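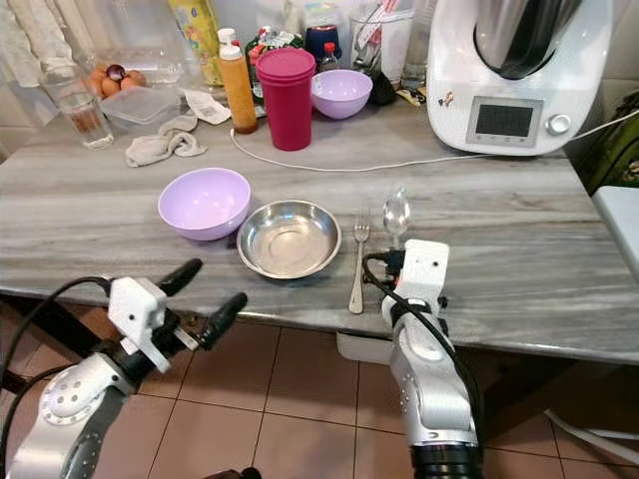 November, late

Last updated: November

Finished the second hour of the show at 9 tonight and then sat in the kitchen with the lamp off for a while. I had planned to go straight to bed. The second hour is the one with the long Economou piece in it, the one that starts with the low organ note and doesn't move off it. I have played it on the air before, but always faded early. Tonight I let it run to the end.

It is a slow record. Nothing happens for the first several minutes except the note, and then a second note comes in a little under it and the two of them beat against each other. I used to get impatient at that point and reach for the fader. I think I was worried that people would take it for dead air and switch off. Two messages came in while it was playing, one asking what it was and one asking if the stream was broken. I answered both.

The Gurkinham tape went in after that. It was recorded in the chapel at Grurkside, which has 1833 cut over the door, and you can hear the building in it. There is a creak on the left side that comes back every so often. The first few times I heard the tape I thought it was my own chair. I asked the label if they had a cleaner copy and they said that was the clean copy. They made 200 of them and I have one with a bent corner on the sleeve.

I had trouble with the join between the two. The Economou ends in D, or close to it, and the tape starts a bit sharp of that. I tried them straight across and it sounded sour. In the end I put rain between them, from the recording I made out the back window in the spring, and brought the tape up very slowly. It was all right. I would do it longer next time.

Sat for 30 minutes this morning before work, no music. My knee hurt from the start. I counted breaths and lost the count, started over, lost it again, and spent a good part of the time putting the playlist in order in my head. Then I was annoyed at myself for doing that, and then I noticed I was annoyed, and so on. The furnace came on near the end and I listened to that. It has a hum I like. I might record it.

Trimness sent the new files this afternoon. Four tracks, all long. I listened to the first one through the small speakers while I answered mail, and that isn't a fair way to hear it. There is a voice in it very far back, and I can't make out any words. I want to hear it again on headphones before I decide where it goes. It could open the December show. It might be too cold for an opener. The third track has a bell and I already know I won't use that one, I've had too many bells this fall.

Things to do before the next show: find the cable for the old deck, write back to the label about the creak and tell them I like it, fix the level on the microphone. I sounded close and boomy tonight when I read the track list. I talked too much as well. I could cut the talking at the top of the hour down to the titles and leave it there.

Ears a little tired. No headphones tomorrow. Going up now.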